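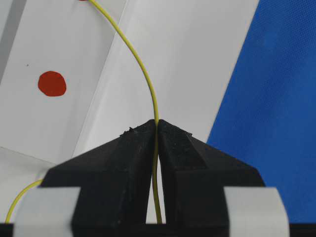

Mornance to Lend Grumstead the Things It Only Needs Twice a Year

Sun 9 February
By the Mornance press desk

GRUMSTEAD - Mornance, the hardware store on Han Street that has sold the town its drain snakes for longer than either party cares to discuss, will open a lending counter in March. Members will be able to borrow from a stock of 600 household items, take them home, use them for the one job they were wanted for, and bring them back.

The store is aware that this is an odd move for a business that makes its living selling the same items. It has looked at the figures and decided to go ahead anyway.

The idea came out of a survey of 300 customers last fall. Asked to name something they had bought and used no more than once, most named several, and a few attached a second sheet. Tile cutters came up often. So did pasta makers, carpet stretchers, and a fondue set that one household appears to have been passing back and forth with its neighbors as a form of revenge.

Membership costs $2 a week, billed monthly, and covers everything on the shelves. Loans run for a week and can be extended once, by phone or at the counter. Late returns will be met with a reminder, then another reminder, then a tone of voice. There are no fines in the first year.

The stock is divided into four sections: garden, kitchen, workshop, and what the staff have labeled "Other," which is already the largest. Other holds the folding tables, the label printers, the stud finders, the leaf blower that should have gone under garden, and a chocolate fountain with a waiting list.

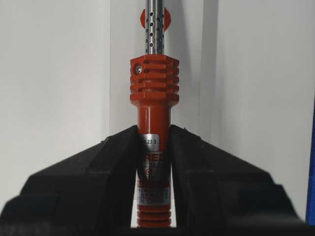 Every loan goes out with a printed card explaining how to use the item, how to clean it, and which part people tend to lose. The cards were written by the people who work the counter, and they are frank. The one for the wallpaper steamer begins, "Set aside more time than you think."

Booking is handled through Konix, a reservation system that the store has been testing since before the holidays. Members can check what is in, put a hold on what is out, and see the shelf number before they leave the house. Those who prefer to walk in and ask can still do that - the counter has a bell, and somebody will come.

To make space, Mornance has given over 900 square feet at the back of the store that was used for seasonal displays. Customers looking for artificial wreaths in July will need to make other arrangements.

The store will also take donations. Items should be clean, complete, and working, and should come with the manual if it can be found. Bread machines are no longer being accepted. Mornance thanks the town for its generosity in this area and asks it to stop.

Sign-up forms are available now at the front register. Anyone who joins before the counter opens gets the first month free and one early reservation, although the chocolate fountain is spoken for until well into spring.

Press inquiries can be left at the service desk, next to the paint shaker. Please speak up.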